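4.2 Small containers and the drawer that was meant for them
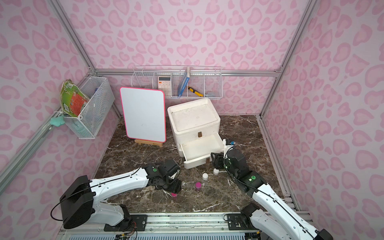
The drawer question came up in nearly every part of the study, usually before we had asked it. People own small lidded containers, and people own small drawers, and it would be reasonable to expect the first to be found inside the second. In the homes and shared workrooms we looked at, they were more often found next to each other. One respondent in the Rondwood group described her desktop cabinet as "the thing I put my jars in front of," and we have not managed to improve on that as a statement of the problem.

We use the term parking for this behavior: an item is left within easy reach of its storage place and stays there long enough to be treated as stored. Parking differs from ordinary clutter in that the owner can say, when asked, exactly where the item belongs. It differs from display in that the owner is a little embarrassed about it. The Skutar diary entries are full of parked items, many of them described with the confidence of people who intend to deal with the matter shortly.

Figure 3. Desktop drawer cabinet with the lower drawer open and empty. Four small cylindrical containers, two with white lids and two with pink, stand on the marble floor of the enclosure. A blank dry-erase board with a hot-pink border is propped on a wooden easel at left.

Three features of small cabinets seem to encourage parking. The first is the top. A flat top invites use as a shelf, and once it has been used as a shelf the drawer beneath becomes a nuisance to open (things slide). A recessed top, as in Figure 3, is worse in our view, as it looks like a tray and is treated like one. Respondents who owned cabinets of this shape reported keeping on the lid whatever they had most recently failed to put in the drawer.

The second is the height of the drawer. Buyers in the Fairweather group measured the footprint of a cabinet with some care and then guessed at the depth. A container that fits with its lid off and jams with its lid on has, for practical purposes, nowhere to live. We heard of jars laid on their sides, jars stored upside down, and one jar whose lid was kept in a separate drawer — an arrangement its owner defended at length.

The third is simply that drawers close. Several respondents said that a container put away was a container forgotten, and that they had bought the same item twice on the strength of it. Matching containers make this harder. Lid color was the most common means of telling one from another, ahead of labels, which people admired in other households and did not get around to in their own.

Writing surfaces deserve a short note here. Small boards were bought, we were told, to list what was in the drawers. The Josico diaries contain 21 mentions of such a board and only two mentions of anything being written on one. A blank board on an easel takes up the space of several jars, and the owners we spoke to were fond of theirs all the same. One had moved hers to a different room to be nearer the pens. She then moved the pens.

None of this should be read as a complaint about the cabinets. An open drawer left open for ten minutes did more for tidiness in our diaries than any divider, insert, or labeling scheme, and respondents who pulled the drawer out before picking up the first container were the least likely to park anything at all. Whether the effect lasts beyond the period in which people know they are keeping a diary is taken up in Section 4.3, along with the February entries, which were noticeably less tidy.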